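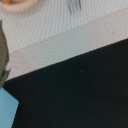 # Gandineo, the table-laying arm we built in a shared workshop, is ready to be copied

**Nultislow Workshop, February 25, 2024.** I'm Giorgia Donati, and I'm very pleased (and a bit tired) to say that the full plans for Gandineo are out today. Gandineo is a small robot arm for picking things up from a kitchen table and putting them down again. It was built on a bench at Nultislow, the shared workshop behind the old Szulc bakery, by me and Aoi Sekiguchi, mostly on evenings when we should have been at home eating off tables of our own.

You can download the drawings, the parts list, the wiring plan and all the code from the workshop's page, free, and do whatever you like with them. If you make one, please write to us! We'd love to see it.

## What it's for

I wanted an arm that could cope with the sort of table I have at home, with a cloth on it and the usual clutter. A lot of hobby arms are shown lifting a cube off a bare board, and ours could do that by December. Then I put a cloth down and it went to pieces. The gripper snagged the hem, dragged the lot sideways and let go of the cube in mid-air. Aoi laughed so much she had to sit on the paint tins.

So cloth became the whole project, really. We use a white one with fine ribs in it and a beige one with a twill weave, and on top go bowls, forks, a milk carton and other odds and ends. Ribs are a pain for a small camera. They turn into shimmering bands as the arm moves and the first version of our code kept deciding they were cutlery, so it would reach down very politely and pinch a fold of tablecloth. The fix was dull: blur the picture a touch before looking for edges, and ignore any line that has lots of identical neighbours. That bit of code is 13 lines long and took me longer than the shoulder joint.

## How it's put together

The arm has a plywood base, printed joints and ordinary hobby servos, and it clamps to any table edge with two G-clamps. All the parts came to 419 pounds, including the ones we broke. You could do it for less if you already have a power supply. I'd spend the saving on a better servo for the elbow, which does most of the hard work and gets hot if you leave the arm stretched out while you make tea.

It reaches 500 millimetres from the centre of the base. That covers one place setting comfortably and a bit of the next person's. We tried a longer forearm and it drooped, so we went back.

The camera rides on the wrist. We argued over this for weeks! I wanted it up on a pole, looking down at everything at once, and Aoi wanted it close in where the gripping happens. She won, and I've come round. The view is soft, low in detail and often half full of whatever is nearest, but when the gripper is closing on the rim of a bowl it's looking at exactly the thing that matters. It does mean the code has to put up with seeing a few fork tines and no handle, or a strip of bowl with something orange in it, and make a sensible guess about the rest.

The brain of the thing is a little control board we named Jalard (it was the name of Aoi's first bicycle). It takes the camera's picture, works out where to go next and sends the servos there in small steps. It stops dead if a servo draws too much current, so if you put your hand in the way it gives up before you do. Please still keep your fingers clear of the elbow.

## The milk carton

If there's a star of the show it's the carton. Bowls can be gripped anywhere along the rim, and forks are fine once you stop the gripper from digging into the cloth. A carton is a nuisance. Its sides bow, so the pads can touch it well before they have a proper hold, and if you squeeze harder to make sure, it twists.

Our answer was softer pads and a slower close. The gripper shuts until it feels something, waits a moment, then shuts a tiny bit more. We wrote that wait in as a joke at first, to make it look thoughtful, and the carton stopped twisting. I've left the comment in the code.

Which way up the carton is gave us trouble too. The first version only knew cartons standing upright, with the printing the right way round, and anything else was a mystery to it. Now it goes by the outline and the crease across the face, and it doesn't care what the lettering is doing.
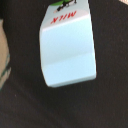

*The milk carton from the wrist camera, upside down, against the dark surface.*

We ran 762 pick-ups for the log we're publishing with the plans, and every one is in there, including the flops. I've kept the notes as we wrote them at the bench, so there's some swearing in Italian and a fair bit about sandwiches. The dropped carton entries are probably the most useful for anyone building their own, as Aoi wrote down the pad setting each time.

## A word from Aoi

I asked Aoi for something to put in here and she sent me this: "I joined Nultislow to mend a chair. Giorgia asked me to hold a servo for five minutes and that was it. I like that you can fix every part of this arm with a screwdriver and a bit of patience. The chair is still broken."

## What it can't do yet

It can't pour. It can't lay a knife and fork neatly side by side, though it will put them down near each other and look pleased. Glass is beyond it. Dark things on a dark cloth confuse it if the light is poor, and we've been getting by with a desk lamp. It's also slow, so if you have hungry people waiting I'd lay the table yourself.

Next up is a wrist that turns further, so it can pick up a fork from either side. I've drawn one and printed half of it.

## Come and have a go

Gandineo lives on the long bench at Nultislow and members can use it whenever the workshop is open. Visitors are welcome too, just ring the bell hard. Bring something awkward from your own kitchen if you like, and we'll see whether it can manage.

**Press and builder questions:** Giorgia Donati, Nultislow Workshop. For anything about the gripper, the pads or the Jalard board, ask for Aoi Sekiguchi, who will give you a much better answer than I will.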